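**Minutes, parts and puzzles group, Sorerico workshop**
February 7, 2024

I took the notes again, so blame me for the order of things. We started a few minutes late while everyone found a chair, and the minutes of the last meeting went through with one fix: the Drukley invoice was for 353, and I'd written it down with two digits swapped. Sorry! It's right in the folder now.

**1. The peg set**

Most of the first half went on the pegboard, and I had a feeling it would. We've been arguing about the shapes for ages (round, hexagon, the one with the arch, the one with the scoop) and the question tonight was whether to keep all of them in the Kater order or drop one to save money. 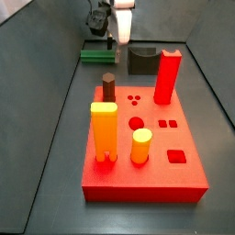
The Kater order is for 500 sets, and their buyer wants one look for the whole box, so color took up a good chunk of the talk. Some of us think red on red is hard on the eyes. The tall red pillar with the scooped top is the one people kept bringing up, as it's nearly the same family of color as the board it stands in, while the yellow-topped pieces jump right out at you. I said I like the red one and I still do. The other side said a kid who's hunting for the right hole needs all the help going, and fair enough, I don't have a great answer to that.

We also talked about fit. A little lean in a peg doesn't bother me (it's a toy, not a door hinge), but the feeling was that the holes could be a touch tighter, so we'll ask for a sample board with snugger openings and the same pegs.

Agreed:

- All the shapes stay in for now.
- Ask for one red pillar in a different color, probably blue, and look at it next to the old one.
- Sample board with tighter holes, to be here before the May meeting.

**2. Green profile**

On to the plastic strip. We have 704 lengths of it on the shelf from the Ra job and no real plan, which I've been moaning about since before the holidays. The ribbed side is what sells it for me. You could run a card or a label along one of those grooves, or use it as edging for the trays.

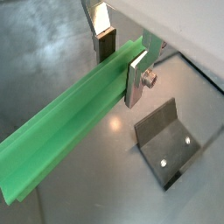

*Item 2: the green profile, ribbed side showing.*

Two ideas came up. One is to cut it short and use it as a stand for the puzzle cards, the other is to offer the whole lot back to Ra at a discount and get our shelf back. I'm for the card stands, mostly since I hate giving things back, but I was told (nicely) that we need to find out what the cutting costs first. The flat flange along the bottom might be enough to keep a short piece from tipping, or it might need a dab of glue. We'll cut a few at different lengths and see.

Agreed: try the card stand, get a cutting price, decide next time. Nothing goes back to Ra until then.

**3. Room and shelves**

Quick one, or it was supposed to be. The gray-walled work area needs to be kept for whatever's being worked on, so please don't park finished sets in there overnight. Finished sets go on the left-hand shelves, seconds go in the bins by the door.
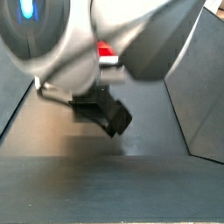 The bins by the door are also getting full, and we agreed to sort them before anything else gets dropped in. Anything chipped goes in the scrap box, anything that's just the wrong color goes back in a bag with a label on it. Please, please write the label! I opened three mystery bags this week.

**4. Money**

The quote for new shelving came in at 897, which is more than we wanted to spend. There was a bit of grumbling and we put it off. Drukley may have used shelves going cheap, and I'm going to call them.

**5. Anything else**

- The tape gun is missing again.
- Kater wants to know if the box lid could have a picture of the board on it. Yes from everyone.
- Coffee is down to the last bag.

Next meeting is the usual time and place. I'll send the sample request out before then, and if you have strong feelings about blue, email me first.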